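Keeping Paperbacks in Good Shape (and Getting Through More of Them)

Posted October 19, 2024 by Saranya Iyengar

I read in the kitchen. I know you're not supposed to, but that's where the kettle is and where the good light comes in, so most of my novels have lived through at least one pot of lentils. After years of warped covers and mystery smells I have a few habits that work pretty well, and since two of you wrote to ask how I get stains off library-sale finds, I'll just put everything on one page.

First, grease. If oil lands on a page, don't rub! Lay a paper towel on each side, close the book, put something heavy on top and leave it overnight. Next day, swap the towels for a good pinch of cornstarch right on the spot, close it again and give it another day. Brush it off with a dry pastry brush. You'll usually still see a faint shadow, but it won't spread to the next chapter.

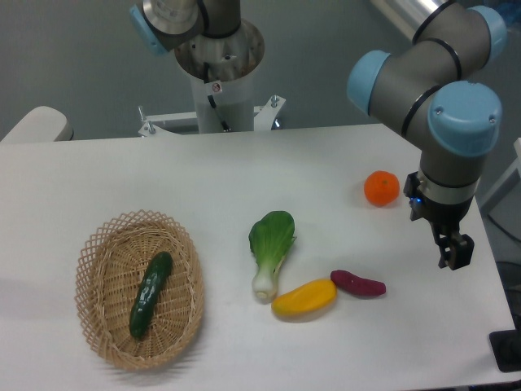

Musty smell is the other big one. I bought a family saga in August, a fat thing set on a tea estate, and it smelled like somebody's crawl space. Stand the book up with the pages fanned inside a lidded plastic tub, set an open dish of baking soda next to it (not touching), and shut the lid. Six days did it for mine. If you can still smell it, change the baking soda and go again. Coffee grounds work too, but then your book smells like coffee, and for a murder mystery I sort of like that.

Sticky price labels: hair dryer on low, a few seconds at a time, then lift a corner with your fingernail and pull slowly, almost flat against the cover. Whatever gum is left comes off with a plain white eraser. Test anything liquid on the back cover first — I once took the gloss right off a short story collection, and the author's face went with it.

Loose pages I fix with white craft glue, the kind that dries flexible. Run a very thin line down the inner edge with a toothpick, tuck the page back in all the way, slip wax paper on both sides and press it under the cutting board until morning. Please don't use clear tape. It goes yellow and brittle and takes the print with it when it lets go.

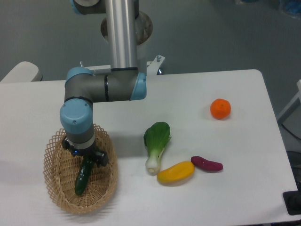

For holding a book open while you stir, I've tried clips, stands, a jar of chutney, you name it. What I keep going back to is a long cloth tube filled with rice and sewn shut, draped across both pages. My kids named it Gumby. Mine is 8 inches longer than it needs to be, so the ends hang down and keep it from sliding.

Damp books need patience. Blot, stand upright, fan the pages, aim a fan at the room and not at the book. When it's only a little cool to the touch, lay it flat under a stack of bigger books so it doesn't dry wavy. If you can't get to it today, zip it in a freezer bag and freeze it! It'll wait for you.

Oh, and bookmarks: the stiff cardboard from a tea box, cut into strips. I get four from a box and lose them all by the end of the month.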